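Do You Need a Drawer Organizer? Some Doubts Before You Buy

Posted Dec 23, 2020 in Small Storage

Every winter the storage ads come back, and every winter I am told that my desk would be calm if only I owned more boxes. I have bought a lot of boxes. My desk has been calm perhaps twice.

So take the tips below from someone who doesn't think a little plastic tower will change your life. It can hold your rubber bands. Let's start from there.

Sort first, shop second

The usual advice is to buy the organizer and then "find a home for everything." I'd do it the other way around. Tip the junk drawer out on a table and leave the pile there through dinner. Most of what comes out of mine is dead pens, keys to locks I no longer have, and the spare screws from some flat-pack shelf. Put the pens in the trash. The screws can go in an envelope with the name of the shelf written on it. What's left may fit in a mug.

If it does fit in a mug, stop reading and keep your money.

Clear, tinted or solid

Sellers love the word "clear." Fully clear drawers show you everything, including the mess, and they show scratches too. Solid ones hide the mess so well that you forget what you put in them and buy more paper clips. I've come around, grudgingly, to the smoky gray kind with the little drawers stacked up and a knob on the front. You can tell that a drawer has something in it, and you can more or less tell what, without having to look at it all day. 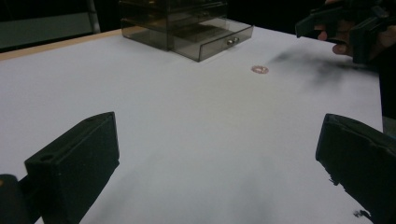 The knob matters more than the color, whatever the product page says. A cutout or a finger lip works fine in the store, where the drawer has nothing in it. Load it with coins or picture hooks and you'll be prying at it with a fingernail. A small knob gives you something to pinch. Check whether it's screwed on or glued on. I had a unit from Londasero with glued knobs, and two of them came off by October. Their Rala line uses screws, and those have held up so far. I'm still waiting to be let down.

Pull the drawer all the way out before you pay. On a lot of small units there is no stop at the back, and the first hard tug puts the contents on the floor. If you already own one like that, a strip of felt tape along the bottom edge slows it down some. It won't fix it.

Small round things

Washers, key rings, curtain rings and the like will roll under anything you own. I don't trust dividers with them, as thin rings slide right underneath. What works for me:

Thread them on a twist tie, one size to a tie.
Or drop them in an old mint tin and put the tin in the drawer.
If you find a stray one on the table, put it away before you go looking for where it came from. You'll lose it while you look.

Labels

I used to label every drawer. Then the contents moved and the labels didn't. Now I use masking tape and a pencil, and I only label the drawers other people open. The Miah label maker I bought for this job is in a drawer somewhere. Unlabeled.

Cleaning

Tinted plastic hides dust until the sun hits it. Warm water and a drop of dish soap, soft cloth, then let it air-dry with the drawers out. Skip paper towels, which can leave fine scratches. I'd skip the "plastic restorer" sprays as well. I tried one on an old Karkby box and ended up with a greasy old Karkby box.

How much to spend

I've paid 7 dollars and I've paid 15, and the cheaper one is still on my desk. Anything past that is paying for the photo on the package. Measure the spot first, with the drawer open, and leave room in front for your hand.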